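Sorting and Packing Tableware in a Small Shared Apartment
Student project report, Household Management course
Submitted 05/05/2024

1. Background

The project took place in a one-bedroom apartment on the third floor of the Halska building, where the author has lived since September. The lease ends this summer. The kitchen has one wall cabinet and one drawer, and by spring the cabinet could not be closed without moving something first. Dishes had been left behind by earlier tenants and others had been added from thrift stores, so there was no set to speak of.

The assignment asked each student to choose one category of household goods, sort it, decide what to keep, and pack it so that it could be stored or moved. I chose tableware. It breaks easily, it is heavy, and it takes up more room than people expect when it is not stacked well.

The total budget was not fixed by the course. I decided to spend as little as possible and to use boxes and padding that were already in the apartment.

2. Questions

The report tries to answer the following:

Which dishes were used often enough to keep?
How should pieces of different shapes be grouped before packing?
Does sorting by shape take less box space than sorting by color or owner?

3. Method

The kitchen counter is too narrow to lay anything out on. The table was considered, but it is small and it wobbles. The bed was the largest flat surface in the apartment and it is soft, so a dish set down too hard is less likely to chip. The disadvantage is that the surface gives under weight. A bowl set near a heavier one will lean toward it, and stacks of more than three plates are not safe.

I worked in small batches. A full cabinet laid out at once would have covered the bed completely and left no place to work. Each batch mixed plates and bowls on purpose, so that the grouping had to be decided again every time and I could see whether the rules held up.

For each piece I checked the rim with a fingertip, looked at the underside for cracks, and wrote down its shape, color and condition in a notebook. Pieces with a metallic rim were marked with a star, as they should not go in a microwave and should not rub against other dishes. 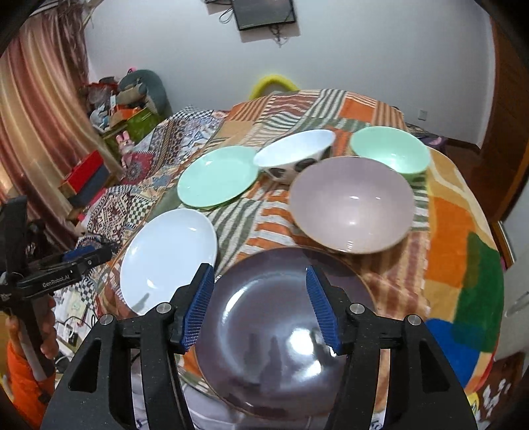
Figure 1. A batch on the quilt during sorting, with the gold-rimmed plate lifted and the other plates and bowls still to be grouped.

The batch in Figure 1 was one of the more useful ones for testing the rules. It has three plates and three bowls, and the colors do not line up with the shapes. There is a mint-green plate and a mint-green bowl, which anyone sorting by color would put together. Sorted by shape, they go to different stacks. The large lilac bowl was the hardest to place and ended up as the outer bowl of its own nest.

4. Sorting rules

After the first two batches the rules were written down in this form and not changed again:

Plates go with plates, largest at the bottom.
Bowls nest inside each other if the inner bowl sits level. If it rocks, it starts a new nest.
Starred pieces get a full sheet of paper on both sides.
Anything with a chip on the eating edge leaves the kitchen.
A piece not used since the move-in goes to the donation box, unless it replaces a chipped one.

The last rule caused the most trouble. It is hard to remember which bowl was used in which month. For the pieces I was unsure about, I put a strip of tape on the bottom and watched for 2 weeks. If the tape was still clean and flat at the end, the dish was counted as unused.

5. Packing

Plates were wrapped one at a time and packed standing on edge, the way records are kept. Bowls were packed upside down in their nests. I used newspaper for most pieces and a roll of foam sheet from Duseo for the starred ones. Newspaper leaves gray marks on light dishes, so those have to be washed again at the other end. Clean packing paper would be better if there is money for it.

The boxes came from the Figueiredo grocery on the corner, which leaves its empty cartons by the side door in the morning. Fruit cartons have hand holes and strong sides but open bottoms, and these needed a layer of cardboard. The wine cartons were too small for the dinner plates and were used only for cups.

Each box was labeled on two sides and on the top with the room, the type of dish and the word FRAGILE. A folded towel went in the bottom of each box and another on top. This used up towels that had to be moved anyway.

6. Results

Sorting by shape gave the tightest boxes. I packed the same test group by color first and then by shape. By color, the bowls left gaps between the plates that had to be filled with paper, and the lid would not close flat. By shape, the same group closed with room for a towel.

The cabinet now closes. The kept dishes fill the lower shelf, and the upper shelf holds dry food that used to sit on the counter. The donation box went to the Flornel thrift store, which takes dishes if they are clean and have no chips.

One plate broke during the project. It was set on the edge of the mattress while I was writing in the notebook and slid to the floor.

7. Discussion

Working on the bed was a fair choice for an apartment this size, but it has limits. It can only be used during the day, and everything has to be cleared before night whether the batch is finished or not. A patterned cover also makes it harder to spot small things such as flakes of glaze. A plain sheet laid on top would solve this and would be easy to shake out afterward.

The notebook took longer than the sorting. Another student doing this project could skip the color column, which was not used for any decision in the end. The condition column should be kept.

I did not weigh the boxes. The heaviest plate box could be carried down the stairs by one person, slowly, with a stop at each landing.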